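Drovness Laundry and Linen Handling Project
Progress report to the Plirnex Fund
Reporting period ending February 2019
Prepared by Dwight Desjardins, project lead

1. Status

Work under the grant is on schedule. The towel handling task, listed as item 2 in the work plan, has moved from trial sessions to regular sessions. Bed linen remains at the planning stage and is not covered in this report.

2. Work completed

Sessions are held in the Kuster room under the existing overhead lights. Towels are handled one at a time. Each repetition starts with the towel in a set position and ends when it has been placed and released. A repetition is logged as complete, incomplete or void. Void entries are kept in the log with a short note.

The log holds 1190 repetitions, against a target of 1000 for the period. Sixteen were marked void, most of them for a wrong starting position. These are included in the total and will be removed before the figures are passed to Homano for review.

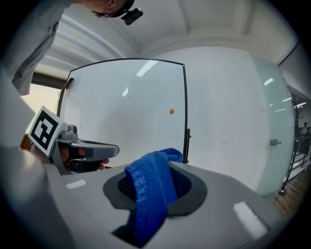 Terry cloth has proved slower to handle than flat-woven cotton. The looped surface drags on edges, and a towel held by one corner tends to fold over on itself before the rest follows. The written procedure now asks for a grip closer to the middle of the short side. Operators report fewer second attempts with this grip, although the log does not yet record second attempts as a separate field. That field will be added at the start of the next period.

Solid-colored towels are used for all terry sessions. Mixed sets were tried early on and dropped when sorting between repetitions took up too much session time.

3. Problems

Two sessions were cut short by a fault in the room's lighting circuit. The circuit was repaired and the lost time was made up within the period. No equipment was damaged.

Towel wear is higher than budgeted. Pulled loops are now checked at the end of each session, and worn towels are withdrawn. Replacement stock has been charged to the supplies line, which remains within its limit.

4. Next period

Hand towels and washcloths will be added under the same procedure. A revised operator sheet will be issued before those sessions begin. Bed linen trials are planned for July, subject to room availability. No change to the approved budget is requested.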